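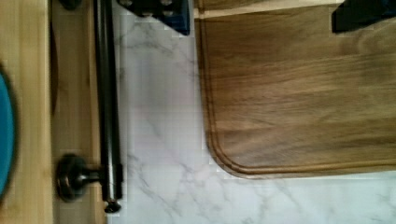 oatmeal_ridge wrote:
I'll say no, not yet. I run a small bakery and I've had three sales pitches for kitchen arms since spring. Every one of them did fine on the exact tray it was shown with and poorly on mine.

Farzad Salehi wrote:
Nobody pitching you a bakery line is working on the same problem as the people doing home kitchens, though. A bakery can be arranged to suit the machine. A house can't, or people won't put up with it. I started the thread to ask about houses. Can a machine do the boring stuff yet: breakfast, wiping down, putting things back where they go?

kestrel_88 wrote:
Depends what you mean by breakfast. Look at what has to be dealt with on a normal counter.

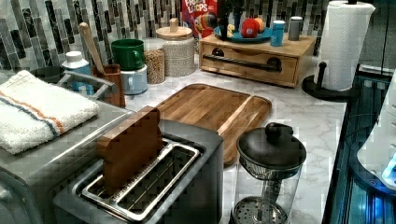
Counter with the toaster in front, wooden block in the left slot.

kestrel_88 wrote:
Getting something into a slot is the part everyone practices. A real slice bends, it tears at the crust, and the next loaf is cut thicker. A block of wood doesn't do any of that. So when I read that a machine can "make toast" I want to know if it was bread.

Farzad Salehi wrote:
Fair, but you have to start somewhere. You'd go through a lot of loaves otherwise, and you'd be cleaning crumbs out of everything. Get the placement right with a block, then switch to bread.

kestrel_88 wrote:
Sure, as long as they do switch. I've seen people stop at the block and write the press release.

oatmeal_ridge wrote:
Glass is what would worry me. I break a French press every couple of years and I've got two good hands and know what glass feels like.

millwright_dan wrote:
Shop-floor side here. We have a Jekerura cell that loads brackets into a press. It does 6 parts a minute, all shift, and it hasn't complained. It also stops dead if a bracket comes in upside down, and then somebody has to walk over and flip it. That's a job we've been automating for years, with fixtures, good lighting and a fence. Take away the fixtures and the fence and I don't see how you get a kitchen.

Farzad Salehi wrote:
The Jekerura cells don't look at anything, do they? They go to a taught point. The newer setups work from cameras, so an upside down part isn't automatically a stop.

millwright_dan wrote:
Ours has a camera. It uses it to decide that the part is upside down and stop.

tansy wrote:
lol

tansy wrote:
I'm more hopeful than Dan. My brother-in-law has the Mindance folding unit at his laundromat. Towels only. It's slow and it does a decent flat towel. Shirts come out looking like somebody sat on them. But he can leave it going on a Friday night and come back to a stack of towels, and that's real work he isn't doing.

millwright_dan wrote:
Towels only is my whole point.

tansy wrote:
And mine is that towels only still beats nothing. You don't need one machine that does the entire house.

Farzad Salehi wrote:
I'm closer to tansy on this, except that I think the kitchen does need something general. There are too many small different jobs for a separate gadget each. Drawers, lids, plates with fruit on them, a mug sitting on top of a canister.
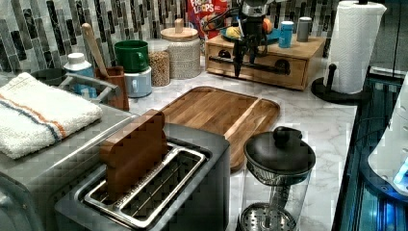
And most of those are easy on their own. It's the order that gets you. To wipe the counter you have to move the cutting board, and to move the board you have to put it somewhere, and a person does all that without thinking. I'd pay for a machine that could only clear and wipe, even if it took 2 hours, provided I didn't have to stand over it.

oatmeal_ridge wrote:
2 hours for a counter. I'd have to watch it or I'd go crazy wondering.

kestrel_88 wrote:
Slow doesn't bother me. My dishwasher takes longer than I would. What I want is a number for how often it needs help. Hassanpour put out a spec sheet in November with reach, payload and battery life and not one word on that.

millwright_dan wrote:
Agree with kestrel there. On the floor it's the first thing we ask.

Farzad Salehi wrote:
I'll write to them and ask. If I get an answer I'll post it in this thread.

Related topics
Kisura vacuum keeps losing its dock
Bread machines: still worth the counter space?
Press brake loading, cell or person?
Folding units for small laundries
Best gripper pads for glass

Search this forum
Enter keywords Go Advanced

Contact us | Copyright Kisura Forums | Back to top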